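Home | Units | Timetable | Library | Contact
Search this site Go

Sugden Automation Certificate
Unit 2, handout: the Mirnar cell drawer fault
Revised 13 October 2020

In August the Mirnar simulation was stopped after a contact force alarm. The task was to open and shut the cabinet drawer with the ceiling-mounted arm. The force limit was set at 100 N. The log shows a peak of 239 N at the wrist.

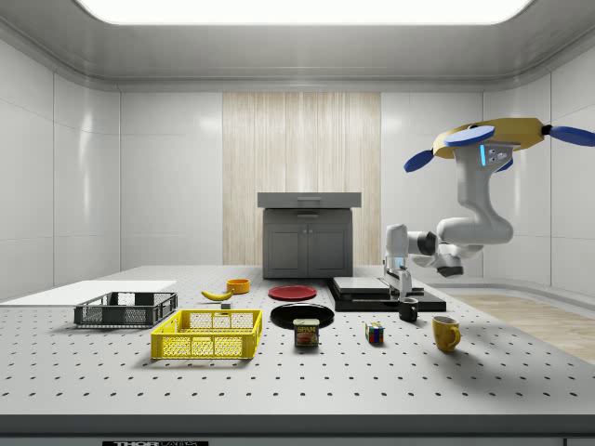

The alarm was raised by the Velura controller 200 ms after first contact. The motor command was not cut until the next planning cycle. Treat these as two separate faults.

Fault A: the drawer position was read once, at the start of the run, and never updated. The planner used the shut position for every later move.

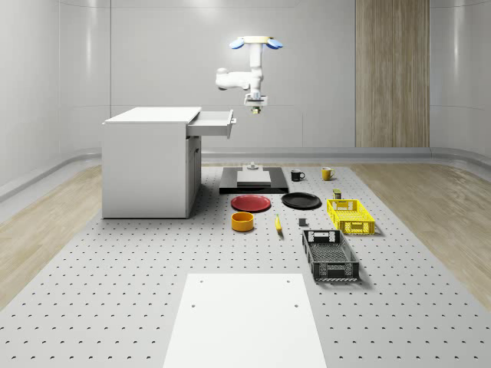 Render: Zulberg Simulation Lab

Fault B: the stop signal was queued behind normal motion commands. A protective stop must not share a queue with anything else. 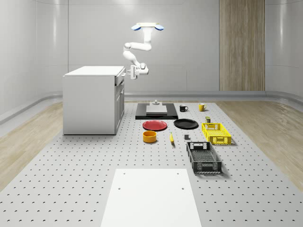 Before the tutorial, draw the signal path from wrist sensor to motor drive and mark where the delay enters. Then state which fault you would fix first. Lowering the force limit is not accepted as an answer to either.

© Sugden Automation Certificate | Contact the unit office | Back to top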